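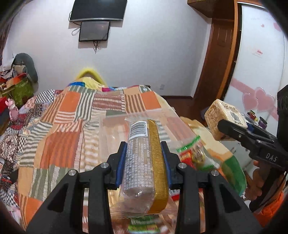

首页 日常 厨房 读书 旧文归档 关于我

最后更新:三月

搬进现在这个房子以后,我最大的变化是开始认真做早饭。以前住得离公司近,总觉得多睡一会儿比什么都强,早饭就是路上随便买点,走到楼下刚好吃完,嘴一抹就上班。现在住得远了,反而起得早,六点多天还灰着,厨房的灯一开,水烧上,心里就踏实了。家里人说我是年纪到了,我不服气,可仔细一想,好像也没什么可反驳的。

起因是一锅粥。去年冬天我感冒了好些天,嘴里没味道,外面的东西一口都不想碰,就翻出柜子里剩的小米,给自己熬了一锅。熬得其实不好,水放少了,底下还粘了一层,可是那碗粥喝下去,从喉咙一直暖到胃里,我坐在餐桌边上差点掉眼泪(生病的人就是这么没出息)。病好以后我就惦记上了,隔三差五要熬一回,慢慢也摸出些门道来。

先说米。小米我现在固定买一家叫 Poment 的小店的,他们家铺子开在菜市场后门那条巷子里,门脸窄得很,第一次去我走过了头,又折回来才找到。店里的小米是敞着卖的,老板娘会让你先抓一把闻闻,新米有股很淡的甜香,陈米就没有。大米倒不讲究,家里有什么用什么,煮粥的话我喜欢掺一小把糯米进去,粥会稠一些、滑一些。掺多了不行,有一回我手一抖倒了小半袋,那天早上全家吃的东西拿来糊窗户都够了。

再说水。我用的是一口老砂锅,300克米要放好多水,网上的比例我试过几种,最后还是凭眼睛看。米洗一遍就够,洗完泡着,我一般睡前泡上,早上起来直接下锅。水一定要先烧开再下米,这个是我妈教我的,她说冷水下米容易粘底,我年轻时不信,粘了很多回才信。大火滚起来以后转小火,锅盖留一条缝,中间搅上几回,顺着一个方向搅。为什么要顺着一个方向,我问过我妈,她想了想说,她妈就是这么搅的。

粥在锅里的时候,人就闲下来了。这段时间是我一天里最喜欢的,什么正经事都做不了,又不能走远。我有时候擦擦灶台,有时候把阳台上的几盆葱浇一浇,更多时候就是站着发呆,看窗户上慢慢起一层白雾。楼下有人遛狗,狗比人精神。公交车的头班也差不多那时候过,车里亮着灯,稀稀拉拉坐着几个人,我总忍不住想他们要去哪里。

配粥的小菜,我家分成两派。我爱吃咸的脆的,萝卜干切碎了拿香油一拌,撒点白芝麻,能送下去两碗。家里另外那位爱吃甜的,白粥里非要加糖,还要加很多,我看着都觉得牙疼。孩子是中间派,今天跟我,明天跟他,全看谁碗里的看起来比较好吃。后来我索性每次都准备两样,咸的一碟,甜的一碟,各吃各的,天下太平。

萝卜干也是自己晒的。秋天的白萝卜便宜,又水灵,切成条,别切太细,晒干以后会缩得厉害。第一年我没经验,切得跟火柴棍似的,晒完就剩一小把,放在手心里轻飘飘的,心疼了好几天。现在我切得有手指那么粗,先用盐揉一遍,挤掉水,再铺到竹匾上去晒。天好的话三四天就差不多了,傍晚记得收进屋,夜里有露水。晒好的萝卜干装进玻璃瓶里压紧,能吃到开春。

有一阵子我也动过心,想买个能预约的电饭煲,晚上设好时间,早上起来就有现成的粥。商场里看中一台 Koyama,标价1745,样子很秀气,导购小姑娘讲得也好,我差一点就掏钱了。回家路上越想越犹豫,真要是连火都不用看了,我早上那段发呆的时间不也跟着没了嘛!最后还是没买。家里人笑我,说别人花钱买时间,我是省钱买发呆。随他们笑去吧,我那口砂锅好好的,还能再用很多年。

上个月降温,朋友来家里小住,我早上熬了一大锅红薯粥。红薯切滚刀块,等米开了花再放进去,放早了会化掉,整锅都是黄的,味道倒也不坏,就是吃不到那一块一块粉粉糯糯的口感了。她吃完第二碗,捧着碗不肯放,说想起小时候在外婆家,灶膛里还会埋两个红薯,扒出来烫得左手倒右手。我们俩就这么坐着聊外婆,聊灶台,聊那时候觉得特别长的冬天,一直聊到粥都凉了,又端回去热了一遍。热过的粥更稠,我反倒更喜欢。

有读者留言问我南瓜粥怎么做才不水。我的办法是南瓜先蒸熟,压成泥,等粥快好了再拌进去,不要生着下锅一起煮。600克的南瓜配一锅粥就很浓了,不用再放糖,挑那种皮上发灰、掂着沉手的老南瓜,本身就够甜。要是蒸出来的南瓜碗底有水,把水倒掉再压泥,别舍不得。还有人问能不能用牛奶代替一部分水,可以的,关火前加,搅匀就好,煮久了容易溢锅,我擦过那样的灶台,擦了整整一个上午。

天慢慢暖起来了,菜场里已经有荠菜卖。我打算明天早上熬个荠菜粥,荠菜焯一下切碎,最后撒进去,滴两滴香油,盐少放一点。米刚才已经泡上了。

上一篇 下一篇 返回首页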